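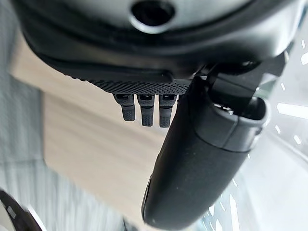 Records storage, Tullalel office. The meeting considered the move of the Putcombe project files from Pisto offsite storage to the low cabinets in the open-plan area. Spine colour was discussed first. Dark covers were preferred for ease of finding, as black stands out clearly against a pale beige background. White labels to be retained on all covers. Minutes of the previous meeting were accepted without change.

1. Volume and allocation

The Pisto inventory lists 66 files, of which 18 are current and required on site. The remainder stay offsite until the retention review in April. Current files are to be allocated by project stage. Woldemariam correspondence is to be kept separate from the Putcombe drawings register – the two were combined in the last transfer and the index no longer matches.

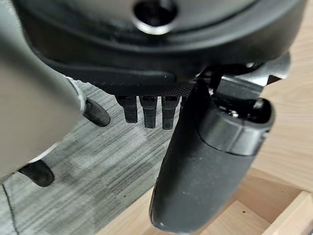
The index will be corrected before any further files are recalled. Recall requests to quote the box number and the file title. Requests quoting the project name only will be returned.

2. Orientation on the shelf

Two options were put: upright with spine outward, or flat with spine outward. Upright storage gives better access. Flat storage was accepted for files in frequent use, provided the label can be read with the doors open. Stacks are limited to three. The shelf is not to be moved without notice to the records area. 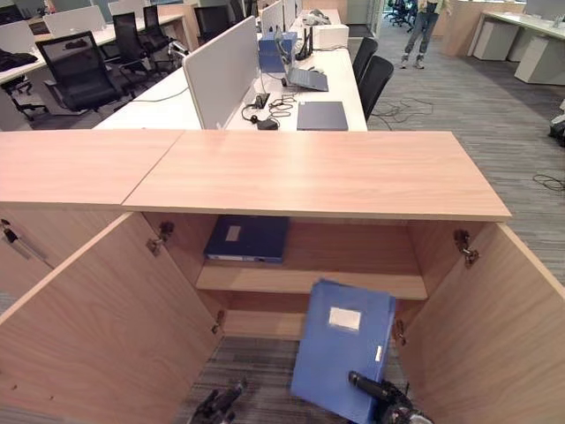 Item 2: cabinet with both doors open, navy file flat on the shelf, blue file below.

3. Lower compartment

It was noted that files stored directly on carpet are harder to keep clean and are missed in stocktakes. No file is to be left below the shelf overnight. A base panel will be priced for each cabinet where one is not fitted.

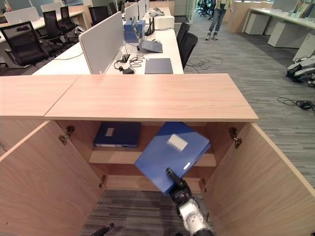 Pricing is to include fitting and any adjustment to the door hinges – the existing hinges are to be reused where possible. Quotes to be tabled in April.

4. Keys

Keys are not to be left in cabinet locks after hours. Spare keys to be tagged with the cabinet number and entered in the key register.

5. Actions

Correct the Woldemariam and Putcombe index entries. Open.
Obtain base panel pricing. Open.
Issue label template, white stock only. Closed.

Minutes issued Mar 21, 2025.

Home Minutes Records Forms Contact

Tullalel Office Records – Contact us – Copyright – Back to top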